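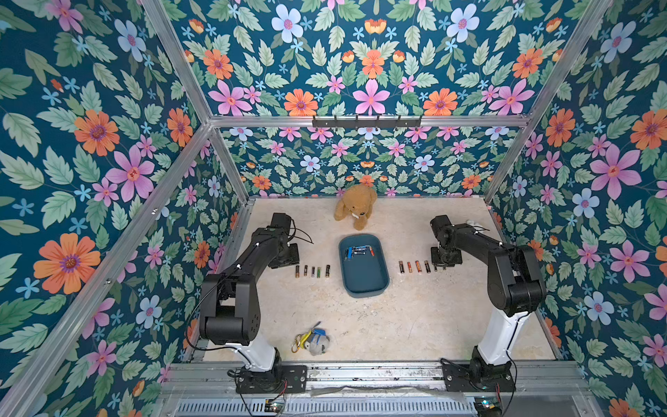

Halness 废旧电池分拣点例会纪要

会议日期:12/03/2020
地点:Halness 分拣点,2 号房
主持:Solveig Wikström
记录:Liv Nordin
列席:Grarnside 收集点代表、Doucette 仓库代表
分发:与会人员、Vindard 转运站(抄送)

一、上次纪要的确认

上次纪要经更正后通过。更正内容为:第三项中"干电池"一词改为"圆柱形一次电池"。原措辞在 Doucette 仓库的入库表中没有对应类目,仓库方面曾因此退回过一份清单。更正后的文本由记录人重新发送,旧文本作废。

上次遗留的事项中,标签打印纸的采购已办结,绝缘胶带的采购未办结。胶带供应商给出的样品宽度偏大,贴在七号电池的端面上会折到侧壁,遮住型号。已要求对方改送窄幅样品。在窄幅胶带到货前,继续使用现有库存,由操作人自行裁窄。

二、11 月收运情况

Liv Nordin 报告。11 月登记入点的圆柱形电池共 414 节,其中 301 节来自 Grarnside 收集点,其余由 Halness 本地投放箱取得。纽扣电池和方形电池另行登记,不在上述数字之内。

Grarnside 来料的包装比前几个月规整,袋口均已扎紧,袋外写有取箱人签名。仍有个别袋内混入灯泡和小型充电器,入点时已挑出,退回原收集点。Grarnside 代表表示投放箱的开口尺寸不变,混入物只能在取箱时检查。会议同意在投放箱正面加贴一张不收物品的清单,文字由 Grarnside 起草,用词与 Halness 本地投放箱一致。

Doucette 仓库代表提出,11 月末那一批的清单上,碱性与碳锌两栏合并填写,仓库无法据此分垛。记录人说明,合并填写是在标签磨损、无法确认化学体系时采用的临时办法。会议决定,自本次会议起两栏必须分开填写,无法确认的填入"待定"栏,随附一张手写说明。

三、工作台面及分拣步骤

本项讨论用时最长。Solveig Wikström 先重申现行步骤:来料先倒入浅盘,从浅盘中取出后,逐节直立放到台面上,在浅盘两侧排成行。直立的目的是让操作人一眼看到正负极朝向和端面情况。浅盘内的电池允许散放,台面上的不允许散放。

台面分左右两侧使用。左侧为已读出型号的,右侧为尚需辨认的。成行之后再核对直径和高度。五号与七号并排时差别明显,单独摆放时则容易凭外皮颜色误判,尤其是深色外皮的七号。会议记录了这一点,要求核对时在旁边留一节已确认型号的电池作比照。
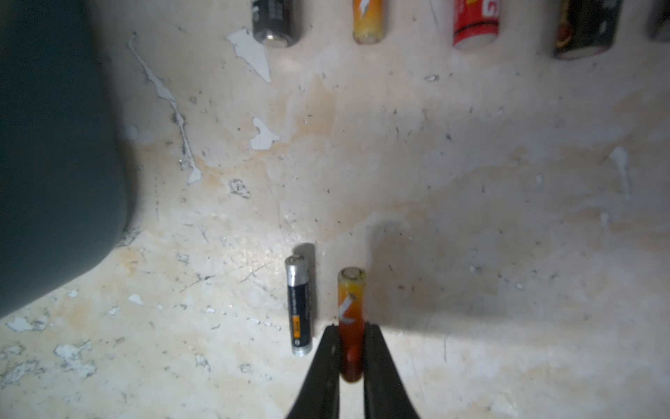
比照用的电池不参与当批登记,核对结束后放回原处。如果比照电池本身的标签已磨损,应更换,旧的并入当批处理并在备注栏注明。

关于行内间距,现行规定只写"适当间距",执行时各人理解不同。讨论中有两种意见。一种意见要求间距不小于一节五号电池的直径,理由是便于拿取,碰倒一节时不致带倒邻近的几节。另一种意见认为台面宽度有限,间距过大时一行放不下,要另起一行,反而增加核对次数。会议采纳第一种意见,同时规定每行较短时即停止加排,改用第二行,行与行之间留出手指可以伸入的宽度。

关于碰倒的处理:倒下的电池不直接扶起归位,先检查两端是否有渗出物或粉末,再放回。滚出台面的一律按待定处理,重新核对型号。

关于台面本身。台面为浅米色石纹面,有斑点和擦痕,局部可见白色剥落和偏黄的污渍。污渍来源没有结论。有意见认为是漏液残留,也有意见认为是旧清洁剂所致。会议不对来源作判断,只作如下安排:每批结束后用微湿的布擦拭一遍,再用干布擦干;不使用含酸或含氯的清洁剂;剥落的碎片不得混入浅盘,擦拭时一并收走。剥落处是否影响电池直立,由 Solveig Wikström 用直尺检查平整度,下次会议报告。

更换台面一事列为待议。Doucette 仓库有一块闲置的台板,尺寸未量。仓库代表会后提供长、宽、厚度和材质,由 Halness 判断能否使用。在更换之前,直立放置时避开明显剥落的位置。

四、围挡与挂钩

围挡内壁贴有深青底色的花卉图案墙纸,配铝型材框架。上次会议有人提议改贴单色浅灰墙纸,理由是花纹较密,橙色、绿色外皮的小电池若滚到墙脚,不易分辨。会议对此作了讨论。反对意见指出,现有墙纸贴合良好,边角没有翘起,撕除时可能留下胶痕,处理胶痕所需的工时与重新贴纸相当。另有意见认为滚落问题应在台面上解决,可沿墙脚加一道浅色压条。

决定:墙纸保留。墙脚压条先在后侧试装一段,材质不限,颜色以浅色为准,高度不得妨碍擦拭。试装由 Liv Nordin 负责。试装后如果边缘积灰,应拆除。

后侧横梁上的黑色挂钩架目前没有固定用途。提议用途有三种:挂擦拭布,挂剪胶带用的小剪刀,挂批次牌。会议认为擦拭布不宜挂在电池上方,残留水分可能滴落。剪刀有坠落和短接两方面的顾虑,同样不予采用。批次牌可以挂,限用塑料或纸质牌,绳线用棉线或尼龙线,不得使用金属链和金属圈。

批次牌的写法统一如下:来源点名称在上,批次顺序在下,不写姓名,不写电话。来源点名称写全称,Grarnside 不缩写。每次只挂当批的牌,批次结束后取下,随清单一并归档。

玩偶熊的位置也列入本项。现行做法是放在后侧靠墙处,浅盘放在熊的前方,作为浅盘居中的参照。Solveig Wikström 认为参照物应当固定,布面玩偶容易移位,建议改用胶带十字标记。Liv Nordin 认为两者可以并存,标记用于对位,玩偶用于从远处快速判断浅盘是否放正。会议同意并存,条件是玩偶不得与任何电池接触,定期拍灰,表面出现污渍时立即撤出。十字标记使用纸胶带,不用绝缘胶带,两种胶带的用途不得混同。

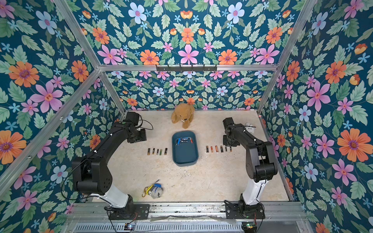

五、电压测量与分级

现行做法是对标签清晰的五号、七号一次电池逐节测开路电压,读数记入清单。分级界线沿用 1,000 mV:读数不低于该值的归入甲格,低于该值的归入乙格。界线本身没有变更提议。

讨论集中在读数的稳定性上。刚从室外投放箱取回的电池温度偏低,读数与放置一段时间后的读数不一致,靠近界线的几节会因此换格。会议决定,来料入点后先在室内静置过夜再测,静置期间浅盘加盖,盖子用绝缘材料。当天到料当天必须转出的情况除外,除外情形在清单上注明"未静置"。

测量时表笔接触时间以读数稳定为准,不规定秒数。表笔尖端发黑时先擦拭再测。同一节电池两次读数不一致的,取后一次。两次分属不同格的,归入乙格。

以下情形不测电压,直接归入待定:端面有渗出物;外皮破损,露出金属壳;外壳鼓胀;两端帽盖松动。端面仅有浮尘或轻微脏污的,擦净后照常测量。这里的"轻微"以干布一次擦净为限。

Doucette 仓库代表询问甲格电池的去向。答复:甲格与乙格分装,均发往 Vindard 转运站,本点不对外发放甲格电池。以往有来访者提出取用,均已谢绝,今后照此办理。

六、型号辨认与外皮颜色

记录人提出,清单备注栏中出现了"绿色""黑铜色"等描述,代替了型号,仓库无法使用。部分外皮颜色在不同化学体系之间重复,铜色端环也见于不止一个系列。会议确认,外皮颜色只能作为辅助信息,写在括号内,型号栏不得填写颜色。

标签模糊但仍可辨认部分字符的,照抄可辨认的字符,其余以横线代替,不作推测。字符完全不可辨认的,量直径和长度,按尺寸填入相应规格,化学体系填"待定"。

充电电池和一次电池的区分单独讨论。两者外形一致,混入一次电池行内的情形在 11 月出现过。辨认以侧面标注的容量、充电字样或循环标志为准。没有上述标注的,不得凭重量或手感判断。已确认的充电电池立即移出当行,放入单独的小盒,盒外写明"可充"。

辨认时应将电池转动一周,查看完整侧面后再作登记。仅看一面容易漏掉印在背面的小字。拿取时捏住中段,不同时接触两端。成行摆放后如需复核某一节,取出后应放回原位,不得插入行尾,以免清单顺序与实物顺序错开。

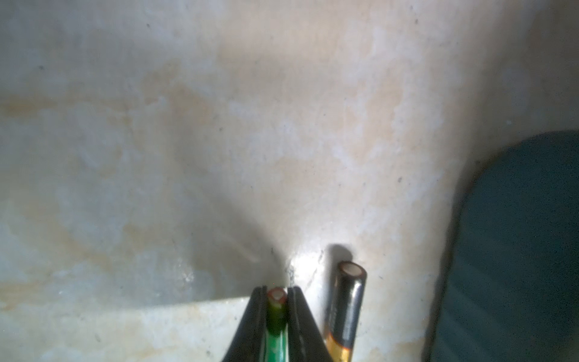

Solveig Wikström 问,复核时取出的一节若确认登记有误,应当放回原位还是直接移到正确的一行。她认为放回原位会使错误留在行内,下一位操作人未必看到备注。

会议讨论后决定:先放回原位,在清单上划去原登记并在旁边写更正,再由同一人将该节移到正确的一行。两步由同一人连续完成,中途不得交接。划改处写明操作人姓名缩写,不使用涂改液。

七、装箱与转运

发往 Vindard 的箱子沿用现有规格。甲格、乙格、待定分箱,可充电池单独装袋后置于待定箱上层。五号与七号可以同箱,中间用纸板隔开。电池在箱内同向排列,端面贴胶带后再装入,胶带以盖住正极为最低要求。

Vindard 转运站来函要求箱外标签贴在短边一侧,便于上架后读取。会议同意,自下一批起执行。已贴在长边的旧箱不必撕换,在短边补贴一张即可,两张内容必须一致。

纸板隔层目前由 Doucette 仓库的废纸箱裁切而成,厚度不一。厚纸板会使箱盖无法合平。仓库代表同意按厚度挑选后再送,挑选标准为单层瓦楞。

转运清单一式两份,一份随箱,一份留点。随箱的一份放入透明袋,贴在箱盖内侧。

八、待办事项

台面平整度检查,Solveig Wikström,下次会议报告。
墙脚浅色压条试装,Liv Nordin,后侧先装一段。
闲置台板尺寸与材质,Doucette 仓库,会后书面提供。
投放箱不收物品清单初稿,Grarnside 收集点,交 Liv Nordin 核对用词。
窄幅绝缘胶带样品,Liv Nordin,到货后在七号电池上试贴。
批次牌空白样张及棉线,Solveig Wikström。
清单表格修改(碱性、碳锌、待定三栏分列),Liv Nordin,改好后发仓库确认。
单层瓦楞纸板,Doucette 仓库,随下一次取货送达。

九、其他

Grarnside 代表询问纽扣电池是否也按直立成行的方式处理。答复:不适用。纽扣电池平放,逐枚隔开,正极面朝上,登记表另用一张。相关步骤没有成文,留待下次会议讨论,由 Liv Nordin 先写草稿。

方形电池暂不在本点分级,原袋转出。

下次会议日期由主持人另行通知。对本纪要的更正意见请在下次会议前以书面形式交记录人。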